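Gralham Breakfast Club: where we've got to since February

Hello again, and thank you for being so patient with me over the form. I did start filling in the boxes, but they only let you type 100 words in each and I'd used that up on the boiler, so you said a letter would do and I'm taking you at your word!

First the big thing. We are open, we have stayed open, and we're now doing breakfast every Tuesday from half past seven in the hall on Bidow Lane. The last report had us in the church side room with one kettle and a toaster that tripped the lights, so this feels like luxury. The hall is warm (mostly), the toilets are on the level and there's a bus stop right outside, which has brought in people from the Dagdag estate who couldn't manage the hill before.

Since we moved we've served 147 breakfasts. I know the plan said we'd be past that by now, and I'd sooner say so plainly than bury it. We lost two mornings to the boiler and one to ice on the path, and the first couple of weeks were very quiet while word got round. It's picked up nicely. Last week every chair was taken and I ate mine standing at the hatch.

What people want to eat has been a bit of an education. I had us down for porridge and more porridge, with eggs as a treat. Porridge does go, especially with the older men, but a lot of our regulars live alone and told me they have porridge at home every day of their lives, thank you very much, and what they come out for is something they wouldn't bother to get in for one. So we've shifted some of the food money over to pastries and decent bread. Ruvetti, the bakery by the station, lets us have them at a trade price if I collect before seven, and so far I've only overslept the once. 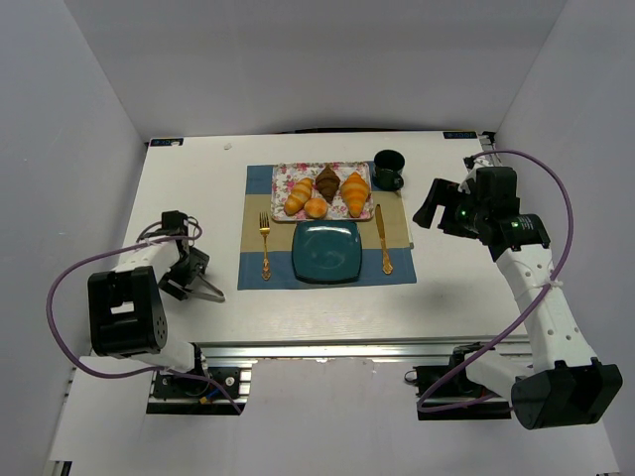 The other change is that we now lay the tables properly before anyone arrives. In the side room it was a queue and a paper plate, and people ate up and went. Now they sit down, and they stay. The last ones out are often still talking when I've got my coat on, and two of the ladies have started sharing a taxi to the shops afterwards. I can't put that in a column for you but I'd say it's the best thing your money has done.

Now money. The rent is as agreed and paid up to the end of the quarter. Food is costing us a little more per head than I'd told you, and the pastries are to blame for most of that, but we've spent hardly anything on printing so it evens out. I've moved £8 a week from one line to the other. If you'd rather I'd asked first, do say, and I will next time. Receipts are in the envelope, in date order apart from the butter ones, which got wet and had to dry on the radiator.

Things that haven't gone well: the lifts scheme. We'd hoped to fetch people who can't use the bus, and I've had 7 people ask for a lift and one driver, who works shifts. I've put a card up at the surgery and another in the library. If you fund anyone else out this way with a minibus sitting idle in the mornings, I'd love an introduction.

The hearing loop isn't in either. The hall people have said yes to it, but they want their own electrician and he's booked up. The money for it is untouched and sitting in the account.

Between now and the summer I want to try a second morning, probably just tea and toast to begin with, and see who comes. I'd also like to get the food hygiene certificate renewed before it runs out, and buy a second big teapot, as the one we've got can't keep up.

You're very welcome to come and see us. Come before eight if you want a chocolate one.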